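16/12/2019
Workshop notebook, Trullwood bench

Glue trials on the drawer fronts, second batch. Switched from the old hide glue to the Nillell granules, mixed at 2 parts water to one part dry and left overnight. It was lumpy in the morning. Strained it through a paint filter and it brushed out fine after that. Pot held at 51 C on the small warmer. The dial reads high, so go by the thermometer.

Joints closed up well on the ash pieces. The cherry was slower to grab and one corner slid when I put the clamp on. Knocked it apart, scraped it and did it over. Left everything in clamps until after lunch, then moved it to the rack by the window. Not the best spot with the draft, but the other rack is full of the Thambiah chair parts and those can't be moved yet. 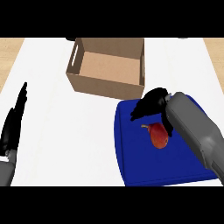
Stoditico still owes us the brass pulls. They say January. If they slip again we could drill for the plain wooden knobs and plug the second hole later, though I'd like to avoid that on the cherry.

Sanding: went to 600 on the top edges only. Anything finer and the oil sits on the surface and stays sticky. Someone used up the last of the 320, please write it on the list when that happens. Ordered some 1,000 screws for the runners, same size as before, slotted heads.

To do next: check the cherry corner for creep, trim the ash fronts to final width, cut a new stop block for the crosscut sled (old one is chipped on the fence side). Also need a lid for the glue pot. The foil keeps tearing and the glue skins over.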